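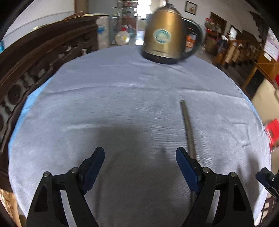

Ye-ji Kang objected to an earlier draft that pad wear and controller delay cannot be told apart when both are scored by the same grasp test, and asked that the two be reported on their own. We agree in part. Pad wear is now treated in Section 4.4, and the present section covers the controllers only.

4.3 Replay of hand-held demonstrations

Demonstrations were recorded with a hand-held two-finger gripper over a cloth-covered round table. Figure 4a shows the fingers spread wide, with a thin rod lying between the gripper and the kettle. Thin items of this kind were the harder class for both controllers. A small error in finger angle moves the pad past the item, and the cloth can fold under the tip.

We recorded 347 demonstrations and kept 246 after removing those with tracking loss. Each was replayed on the same Economou arm, once with the Drirum controller and once with the Hullix controller. Both ran at 100 Hz. Finger opening was taken from the recorded jaw width with no smoothing.

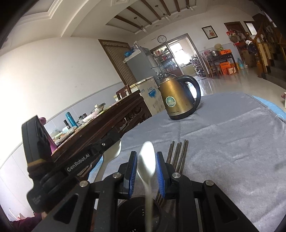
Page last modified: Mar 14, 2021

Figure 4. Hand-held gripper over the test table. (a) Fingers open. (b) White ceramic spoon clamped upright between ribbed pads, with a second spoon on the table.

The spoon in Figure 4b is held with its bowl up, so a late stop in wrist rotation shows up directly as tilt. Drirum had a median delay of 93 ms on the wrist joint. Hullix was faster but overshot on short moves - the effect was largest when closing and rotation overlapped. Lowering its gain removed the overshoot and most of the speed advantage.

Neither controller was tuned per item. Runs at the Clultport site used an older wrist bracket and are left out of the comparison; they will be repeated in April with the bracket replaced.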